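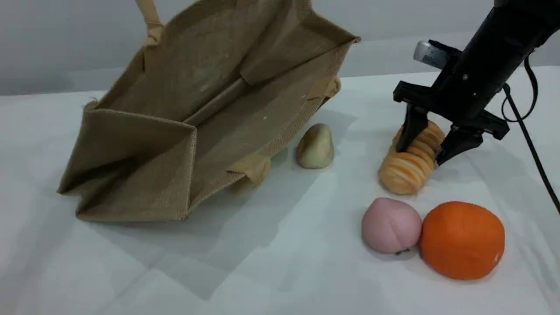
Startseite Themen A–Z Werkstatt Zufallsartikel Mitmachen

Cernach (Greifarm)

Von Nermin Uçar, 12.09.2024

Cernach ist der Name eines selbst gebauten Roboterarms mit Zweifingergreifer, der in der Gemeinschaftswerkstatt Dikalard entstanden ist und dort bis heute weitergebaut wird. Bekannt wurde er, soweit man bei einem Werkstattprojekt von Bekanntheit sprechen mag, durch die sogenannte Taschenaufgabe: Der Arm soll kleine, unregelmäßig geformte Gegenstände von einem Tisch aufnehmen und in eine weiche Stofftasche legen. Das klingt nach wenig, und wer beim ersten Mal zuschaut, fragt meistens auch recht bald, warum das denn so lange dauert. Gerade die Tasche hat es aber in sich, und ein guter Teil dieses Artikels handelt deshalb von ihr.

Entstehung

Den Anstoß gab Noeline Tomoana, die in Dikalard eigentlich Holzspielzeug reparierte und für das Sortieren der Kleinteile eine mechanische Hilfe haben wollte. Ein erster Arm aus Sperrholz und Modellbauservos konnte eine Schraubenschachtel anheben, zitterte dabei allerdings so sehr, dass man die Schrauben noch im Nebenraum klappern hörte. Im September des folgenden Jahres begann der Neubau, diesmal mit steiferen Gelenken und einem Greifer, der sich abnehmen und für Änderungen mit an die Werkbank nehmen lässt. Das Sortieren der Kleinteile wird übrigens weiterhin von Hand erledigt, und die meisten in der Werkstatt finden das auch ganz gemütlich so.

Den Namen Cernach brachte Tomoana mit; er stand auf dem Deckel einer alten Werkzeugkiste, in der die ersten Motoren lagerten.

Aufbau

Der Greifer sitzt an einem mattschwarzen Armstück und hat zwei dunkle Finger, die einen Gegenstand von gegenüberliegenden Seiten fassen. Die Finger sind 16 Millimeter breit und laufen zur Spitze hin schmaler zu, damit sie auch zwischen eng beieinanderliegenden Dingen noch Platz finden. Eine frühere Fassung mit breiten, gepolsterten Backen hielt zwar fester, schob aber beim Zufassen gern die halbe Nachbarschaft mit über den Tisch. Der Hub der Finger wird über einen kleinen Spindelantrieb geregelt, dessen Mutter inzwischen zweimal erneuert wurde und die man beim Nachbau lieber gleich aus Messing fertigt.

Die Leitung zum Greifer hängt frei in einem Bogen neben dem Arm. Über eine Führung im Inneren wurde lange gesprochen, und es gibt dazu auch hübsche Zeichnungen, doch jede Änderung am Greifer hätte dann bedeutet, den halben Arm zu zerlegen. So bleibt das Kabel vorerst außen und wird vor jeder Sitzung einmal von Hand durch den ganzen Bewegungsbereich begleitet.

Die Steuerung läuft mit Sendbridge, einer kleinen, in der Werkstatt geschriebenen Software, die Bewegungen aufzeichnet, glättet und wieder abspielt. Ein Mensch führt den Arm zunächst über ein zweites, leichteres Gestänge vor. Jeder Durchgang wird gespeichert, auch der missratene, und später mit einem Stichwort versehen. Im Archiv liegen bislang 187 solcher Durchgänge zur Taschenaufgabe.

Die Taschenaufgabe

Verwendet wird eine Jutetasche mit zwei Henkeln, die seitlich auf dem Tisch liegt, mit der Öffnung zum Arm. Stehend hat man sie ebenfalls ausprobiert, nur sackt der obere Rand gern in sich zusammen, und dann sucht der Greifer eine Öffnung, die es gar nicht mehr gibt. Liegend bildet der Boden mit den Seitenteilen eine Art Höhle. Der Arm muss dafür schräg von oben hinein, die Last absetzen, die Finger öffnen und ohne Umweg wieder heraus.

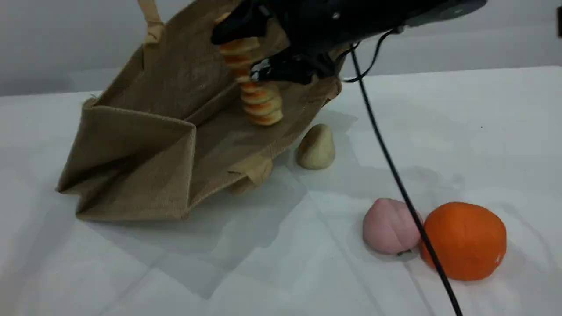
Der Greifer hält das gestreifte Stück in der Öffnung der Jutetasche.

Die meisten Schwierigkeiten machen die Henkel. Hängt einer davon vor der Öffnung, so nimmt ihn der Finger beim Zurückziehen leicht mit, und die ganze Tasche wandert hinterher (wer das einmal erlebt hat, legt die Henkel künftig mit großer Sorgfalt zurecht!). In der Anleitung wird empfohlen, den oberen Henkel nach hinten zu ziehen und den unteren locker herabhängen zu lassen. Das grobe Gewebe ist dagegen eher ein Vorteil, da leichte Gegenstände darauf nicht so schnell wegrollen wie auf glattem Stoff.

Übungsgegenstände

Als Last dienen Spielzeuglebensmittel, darunter eine helle Kartoffel, ein Pfirsich, eine Orange und ein gerilltes Gebäckstück mit orangen und cremefarbenen Streifen. Sie sind robust und unterscheiden sich deutlich genug in der Form, um einer Greifbewegung ihre Schwächen nachzuweisen. Das Gebäckstück gilt als dankbar, denn die Rillen geben den Fingern Halt, solange diese quer zur Längsachse ansetzen. Setzen sie längs an, dreht es sich gern heraus. Die runden Früchte verlangen, dass beide Finger auf gleicher Höhe zufassen, und zwar etwas unterhalb der Mitte.

Zwischen den Durchgängen werden die Gegenstände neu verteilt, mal dicht zusammen, mal mit reichlich Abstand. Der Tisch ist weiß bedeckt, was den Beteiligten auch deshalb gefällt, weil man Abrieb und kleine Späne sofort sieht und wegwischen kann.

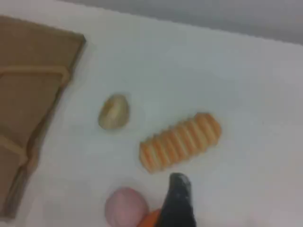

Arbeitsfläche von schräg oben, mit der Greiferspitze vor dem gestreiften Stück.

Pflege und bekannte Mängel

Nach jeweils 28 Betriebsstunden werden die Schrauben am Greifer nachgezogen und die Lager auf Spiel geprüft. Das Fett der Marke Wikström, das anfangs verwendet wurde, ist durch ein dünneres ersetzt worden, mit dem der Arm in der im Winter recht kühlen Werkstatt leichter anläuft. Die Gelenkriemen sind nach 4.000 Greifbewegungen zu tauschen, wobei der Riemen am Ellbogen erfahrungsgemäß als erster müde wird und man ihn ruhig schon vorher einmal anschauen darf.

Offen ist weiterhin die Frage der Kraftmessung. Der Arm merkt bisher nur am steigenden Motorstrom, dass er etwas gefasst hat, und bei sehr weichen Dingen merkt er es spät. Tomoana arbeitet an einer Fingerspitze mit eingelegtem Dehnungsmessstreifen, von der es zwei Muster gibt; das zweite passt mechanisch, ist aber noch nicht verkabelt.

Siehe auch: Sendbridge, Werkstatt Dikalard, Zweifingergreifer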